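To: Wendt Harbor members list
From: Archana Joshi, Office of Vessel Services
Subject: Re: Logbook reporting and gear storage for the November opening

Dear members,

Thank you to those who wrote in after the last notice. The question below was raised by several skippers, and the reply is being sent to the full list.

Bastian Stüber wrote:

> The notice says each vessel may store up to 800 pots in the
> Clallov yard before the opening. We run two boats, the Gaketti
> and the Zinadton, under one permit holder. Is the limit per
> vessel or per holder? Also, will paper logbooks still be taken
> at the dock this season?
>
> B. Stüber

The storage limit is applied per vessel. A permit holder with two registered boats may store gear for both, provided that each stack is tagged with the vessel name and the buoy colors on file. Untagged stacks will be moved to the north fence and charged at the daily rate.

Paper logbooks will be accepted through the end of the season. Members who report electronically should bring their wheelhouse computers up to date before leaving port. The bench at the Wendt office is open to members from 8 a.m. until noon.

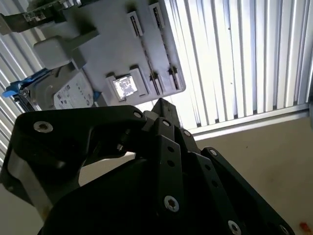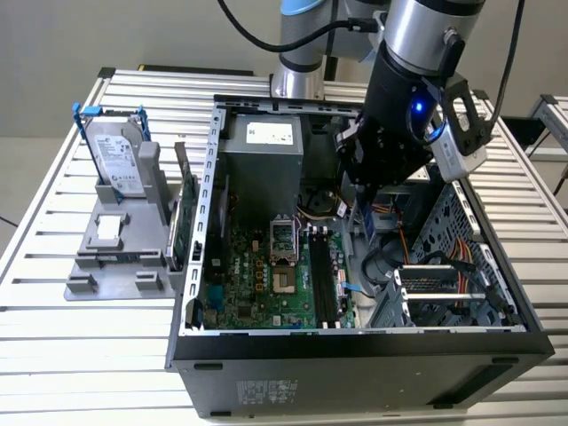

Drive tray and gripper, first picture; open desktop tower on the bench, second picture.

Landing reports remain due within 30 hours of delivery. Last season the office received 3,394 landing reports, and 99 of them were returned for a missing statistical area. Please check that line before signing. A returned report is treated as late if the corrected copy is not received by the original deadline.

Crew lists should be filed separately from the logbook. Changes made after departure may be sent by radio to the harbor desk and confirmed in writing on return.

Questions about yard space should go to the yard desk. All other questions may be sent to this list.

Respectfully,

Archana Joshi
Office of Vessel Services, Wendt Harbor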